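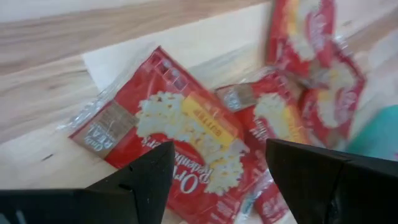
Figure 1. Butter popcorn packets on the work surface, with clear overwrap showing on the nearest one.

Pranmont Technical College
Packaged Goods and Storage, Unit 6
Handout: Flexible Packets and Exposure to Water

Purpose of the unit

Students will examine small retail food packets as stored goods. The unit covers the outer wrap, the printed face, the seams, and the effect of surrounding conditions on each. Students should have read the Benkirane chapter on film wraps before the laboratory period.

Terms used in this handout

Overwrap: a thin clear film placed around a finished packet. It protects the printed face and keeps out moisture for as long as its seals hold.
Primary packet: the package that holds the food itself.
Face panel: the side carrying the brand name, the flavor, and the main picture. On the nearest packet in Figure 1 the flavor word is printed on a yellow-orange banner across the popcorn.

Table work

Packets are examined on the wooden surface before any other work is done. They may overlap while they are being sorted, but each one must be handled separately during inspection. Check the overwrap first, beginning at the corners. A raised or wrinkled corner is recorded as such and is not pressed flat.

Record the face panel next. Copy only the lettering that can be read through the film. Glare on shiny wrap can hide a full line of print, and the packet should be turned under the light before a line is marked unreadable. The lab record allows 200 words for each packet – most students will need fewer.

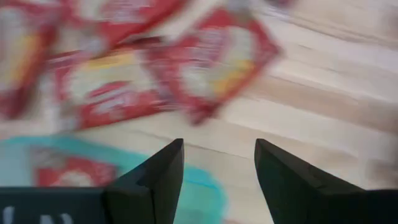
Tank work

The glass tank is used for the study of submerged goods in cloudy water. In water of this kind, shape and color are the main evidence, and outlines are lost before strong colors are. A reddish mass may still stand out when its edges cannot be traced. Students should therefore write "reddish, rounded" in the record and leave the identity column blank until the object has been recovered.

Readings are taken through the front glass. The clear band above the waterline reflects the room, including the ceiling, and reflections must not be entered as objects. The horizontal metal rail in that band serves as the reference line for sketches.
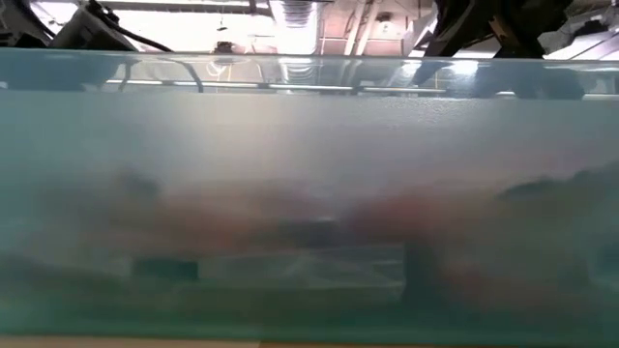

Does an intact overwrap mean that a packet may be returned to stock after immersion?
Under the course rules, a packet that has been in the tank is never returned to stock, whatever the condition of its wrap. It is logged and discarded.

Assessment

The laboratory record is worth 26 points. It is limited to 4 pages, including sketches, and is due at the September review. Students transferring from the Porkmont campus should use the Gritevport record form.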